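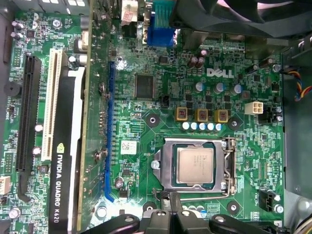

Quadro K620 seated in a Dell desktop board

Elisham Residents' Forum > Shared Facilities > Retirement of the reading room computers
Posted by Haris Shehu, January

Members are asked to comment on the proposal to retire the older desktop computers in the reading room and replace them with tablets leased from Tinon. The lease would run for 60 months. Comments will be collected until the end of the month.

pquintanilla wrote:
I do not support the proposal as written. The desktops are used for tax forms, job applications and the newsletter layout. These tasks require a full keyboard and a large display. A lease of that length also commits residents who have not yet moved in.

S. Abeysekara wrote:
I respectfully disagree with the previous member. The desktops take up an entire wall, and the evening sign-up sheet has been blank on most pages since fall. Tablets could be borrowed at the front desk and used anywhere in the building.
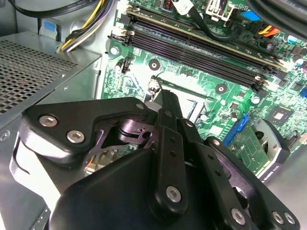 The electric bill should also be considered. The machines are left on overnight despite the posted notice, and that cost is shared by every household.

pquintanilla wrote:
The notice can be enforced without a lease. I would ask that 2 desktops be kept for a trial period of 60 days and that the sign-up sheet cover mornings as well. Evening figures alone do not show who uses the room.

dayana_o wrote:
I support the trial. I would further request that the terms for broken screens be posted before any vote. The Pondness building was billed for each one.

Haris Shehu wrote:
The request is noted. The Tinon terms will be posted in this thread at 6 p.m. tomorrow.

Recent threads
Laundry room hours
Bicycle storage renewals
Nanayakkara Hall booking rules

Contact the moderators | © Elisham Residents' Forum | Back to top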